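七号夹具的保养

依照哈尔格里姆松包装试验所的设备管理办法，凡列入台账的手持夹具，使用满3000次开合后应停用一日，由设备科拆检，并将拆检情况书面报送所部。七号夹具于十月达到上述次数，因试验任务未完，经所部批准延后。至2022年12月16日，设备科正式收回该夹具，交由技术员比亚图尔办理。

比亚图尔·索拉林斯多蒂尔到设备科任职时间不长，此前在Closix公司做过装配。她领取夹具时，按规定在交接单上填写了外观、附件和故障现象三栏。前两栏没有异常。第三栏由试验组填写，只有一句：“右爪有时不愿意。”

设备科科长阅后，将交接单退回试验组，要求改用规范用语。试验组于当日上午重新提交，第三栏改为：“右爪有时闭合迟缓，原因不明。”比亚图尔将两份交接单一并夹入档案。依照办法，作废的单据本可不予保存。

拆检在二楼东侧的工作间进行。她先断开电源，记下连杆的原始位置，再用记号笔在左右两侧各画一道短线，以备复装时对准。夹具左右对称，两侧连杆均为黑色，中间镂空成三角形，销钉为银色，露在连杆上端。拆下右侧外面的销钉时，她发现销孔内壁有一圈暗色的油泥，用棉签擦拭后，棉签上带有细小的糖粒。

对于糖粒的来源，办法没有规定应当如何记载。她写道：“销孔内有异物，已清除，性状为晶体，溶于水。”写完以后停了一会儿，又在后面加上“甜”字。这个字后来被科长用铅笔圈出，在旁边打了一个问号，但没有划掉。

左侧销孔是干净的。她将两侧销钉并排放在白纸上，用千分尺测量。右侧销钉靠近端部的位置有轻微磨损，尚在允许范围之内。按照办法，允许范围之内的零件可以继续使用，也可以更换，由经办人决定，并由经办人署名。比亚图尔查阅了库存，Closix的原装销钉已经用完，只剩一包Ciledex的代用件，尺寸相同，表面稍亮。她没有更换，把旧销钉转了半圈，装回原处。

润滑使用的是Flituvex牌号的白色油脂，用量以米粒大小为准。所内流传的一种说法是，多涂一点，夹具走得更顺。设备科从未认可这种说法。七号夹具的前任经办人曾在档案里写过一页字迹很小的意见，指出多余的油脂会从销孔里挤出来，沾到被夹取的包装上，再从包装上带回粉末和碎屑，日久结成硬块，症状先是迟缓，继而是偏斜。这页意见没有签收章，夹在一份采购询价单的后面。比亚图尔读过以后，把它抽出来，放到档案的最前面。

爪端软垫的处理费时较多。软垫为深蓝色，前端圆钝，左右各一，以卡扣固定。右垫的卡扣松动，软垫在受力时略向外翻，夹住较薄的袋子时，接触面只有前端一小块。她垫入一层薄胶片，重新扣紧，用指甲沿边缘压了一遍。随后在空载状态下连续开合300次，每一次都看着右爪。临近结束时她的眼睛有些酸，便闭上眼睛改用耳朵听。左右两侧落定的声音先后略有差别，后来听不出差别了。

空载合格以后，应当进行负载试验。办法所附的试件清单上列有标准方块、标准圆柱和标准软袋。标准软袋在上一季度已经破损，补购申请仍在所部流转。试验组得知后，派人送来一批食品小包装，说明这是七号夹具平日实际夹取的东西，用完请如数归还，不归还也可以。比亚图尔将其记为“替代试件，来源：试验组”，在铺着蓝格桌布的桌面上摊开，没有刻意摆放整齐。

她手持夹具，使两爪张到最大，停在一包粉红色的小包装上方。 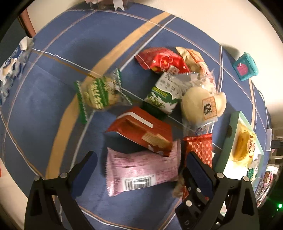 文／斯特凡尼娅·普罗科彭科

粉红色包装的表面很光，灯光照在下缘的白色标签上，条码有一部分看不清楚。这一类包装两端封口呈锯齿状，夹取时应避开封口，夹在中段。她缓慢收拢两爪，左垫先到，右垫随后，中间相隔的时间极短，短到可以不写。她写了。

第一次夹取成功，提起，停留，放回原处，包装没有划痕。第二次换成旁边那包橙红色的，袋子斜靠在别的包装上，角度不正，两垫合拢时它转了一下，随即稳住。第三次是一只绿边透明袋，里面装着圆形的浅黄色点心。对于这类试件，设备科另有一条内部要求：夹取后内容物不得碎裂。她把力度调低一档，提起以后走到窗边，对着光察看。点心是完整的。

科长此时进入工作间，按照规定担任见证人。见证人的职责是在场，不得协助，也不得评论。科长站在门边，双手放在身后，看完一包印有“BISCUIT”字样的白绿色饼干的夹取过程，又看完一只装着大圆饼的透明袋的夹取过程。透明袋较皱，反光，右垫在上面滑了一下。

“这一次要记。”科长说。

比亚图尔答复：“已经在记。”

办法对滑移的处理规定得很清楚：出现一次，应重新检查软垫；再次出现，应停止试验，整机返修。她断开电源，取下右垫，发现薄胶片的一角没有压平，翘起的部分比纸还薄。她把胶片揭下来，重新裁切，四角修圆，再次装入。科长在此期间看了一次手表，没有说话。

复装以后，她仍从那只透明袋开始。两爪合拢，袋子被提起，大圆饼在袋内轻轻落到底部。她在空中停留的时间超过了办法要求的时间。放下以后，她又夹了一次。

“两次。”科长说，“办法只要求一次。”

“第二次不列入报告。”

科长想了想，认为可以。

负载试验结束时，窗外天色已暗。比亚图尔清洁了夹具，将两爪收至半开，装入衬有泡沫的箱子。依照惯例，夹具入箱应完全闭合。档案中那页字迹很小的意见在末尾提到，长期闭合会使软垫受压变形，建议保留一指宽的间隙。她用自己的食指比量过，认为前任经办人的手指应当比她的粗一些，便把间隙又放宽了一点。

报告的结论部分有固定格式，可填“合格”“不合格”或者“限制使用”。她填写了“合格”。备注栏通常空置，七号夹具历年的报告中，备注栏将近全部是空白的。她在这一栏里写了四条：销孔须保持清洁；油脂以米粒大小为准；软垫内胶片四角应修圆；入箱时保留间隙。在第四条后面，她注明“据前任经办人意见”，并附上那一页的复印件，原件加盖当日的签收章。

科长审核时，对第四条提出疑问，理由是该意见从未经过批准。比亚图尔说明，意见写成以后没有人签收，所以既未获得批准，也未遭到否决。科长翻到复印件，从头看到尾，在某一行停了较长时间。那一行写的是：右爪如果迟缓，先不要调力度，拆开看看，多半是吃过甜的。

科长将铅笔圈出的那个“甜”字擦去圆圈，问号也一并擦去，在审核栏署名。

七号夹具于当晚归还试验组。交接单由试验组值班人员签收，故障现象一栏填写“无”。替代试件一并归还，清点时少了一包粉红色的，值班人员询问是否需要补写说明。比亚图尔请他看交接单的背面，他先前没有翻过来。背面写着：“试件一包，因夹取状态良好，留设备科存查。”

该试件现存于设备科文件柜的第二层，置于七号夹具档案旁边。

次年一月，补购的标准软袋到货。设备科出具了验收单，同时向试验组发函，询问今后是否仍可提供替代试件。试验组复函同意，随函附来两包绿色包装的饼干，并请设备科告知，五号夹具的左爪近来也有些迟缓，能否提前安排。

比亚图尔在复函上签注“可以”，到库房领了棉签。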